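Handout 4, Workplace Organization (evening section), 26 October 2021
Reading: Pesier, the chapter on shared surfaces. Skip the preface, everyone does.

Last time we sorted a drawer. A drawer has the decency to close. Tonight's subject is the conference table, which belongs to all departments and is therefore cleared by none of them.

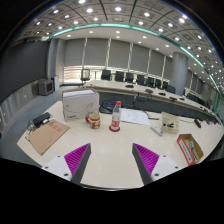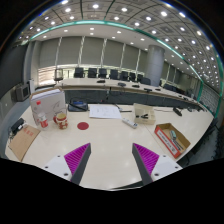 ## Sorting by owner

Doltley sorts by size. Mahasneh sorts by owner, and for a shared table I side with Mahasneh, at the cost of some popularity at Belmont.

- **Somebody's drink.** The bottle and the mug. These go first. Paper and drinks should not share a table, though they always will.
- **Everybody's paper.** Loose sheets, the pen beside them, the tall white box. A box left open at the top is an invitation, and people accept it.
- **The room's own.** Adapters and cables. Coil each cable, tie it, label both ends. "Misc. black cord" is not a label.
- **Unclaimed.** All the rest. It gets a dated tray and a deadline in November.

## The two-touch rule

Pick a thing up, decide, put it where it lives. That's 2 touches. Moving it to the other end of the table counts as a touch and achieves nothing, as most of you showed last week.

## For next time

1. Choose a shared table you are allowed to clear. Ask first.
2. List what is on it by owner, with 40 minutes on the clock.
3. Write 400 words on whatever you couldn't place. "It was already there" has been used.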